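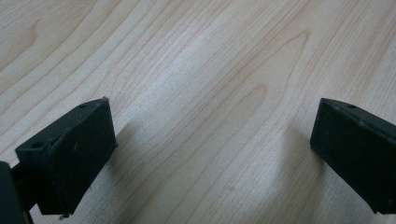 *Pale wood, two dark green gripper fingers.*

**violetta92:** Is the Strömberg shoulder rest worth the price? Hindum has it on sale in February. My teacher swears it opens up the sound.

**Ladness:** I doubt it. I tried one for 3 weeks and heard no change.

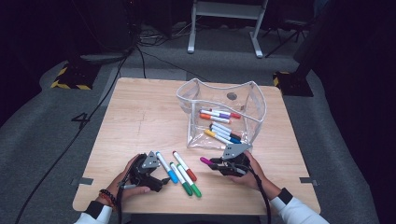 **gut_and_rosin:** Disagree, mine sounded bigger right away. Even my stand partner noticed.

**Ladness:** Did your stand partner know you'd switched? Try it blind — then tell me.

**violetta92:** Trurcombe lets you return them, so maybe I'll start there.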